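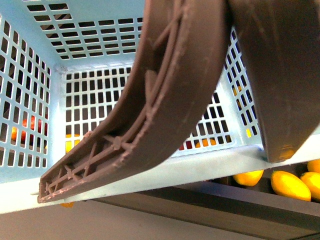 Orkcombe Home and Shop Automation Group
Minutes, March meeting

We got going at 7:14 with a full table and not enough chairs. I'm taking notes again, so please blame me for anything I got wrong. February minutes passed with one fix: it was the Ziltano folding demo that ran late, and I had written Griltia. Sorry, Griltia!

Item 1. Can machines do chores yet?
This was meant to take ten minutes and took most of the evening. The question came out of last month's talk on dishwashers (loading, I mean - everyone agrees the washing part got solved a long time ago). A few of us said yes, as long as you pick the chore. Wiping a flat counter, fine. Carrying a bin from one side of the shop to the other, fine. Socks, no. I said I'd pay for a machine that only put groceries away and did nothing else, and got more nods than I expected.

The produce people feel differently about all this. Fruit rolls, it bruises, and a lemon and an avocado don't want to be held the same way. Then there's the basket. Picking up a basket by the rim sounds like the easy part until you think about what happens to whatever is in it when the thing tips.
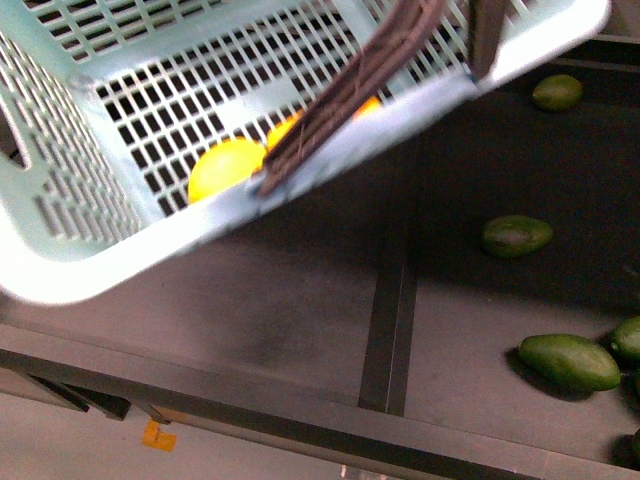 Mwakalinga wasn't having it and told us that tipping is the least of our worries, that any kid with a summer job can empty a basket of lemons, and that the real test is whether the machine notices the soft one and sets it aside. Fair point, and we went back and forth on it for a while. My own view, for the record since I'm the one typing: I'd take a slow helper that moves the fruit and leaves the sorting to me.

We did not vote. The chore list stays at 44 entries, with "put produce away" moved from "no" to "maybe with somebody watching." Two people want it noted that they'd have left it at "no."

Item 2. Shop-floor trial
Griltia has offered us 3 mornings in April on their packing floor. We said yes right away. We need 2 people per morning, and closed shoes are required - really, they will send you home.

Item 3. Money
Room rent is paid through June. Coffee fund is low again.

Item 4. Any other business
The Ziltano loaner arm manual is still missing. If it's in your trunk, please bring it in April. Same room, same time, and I'll try to find more chairs.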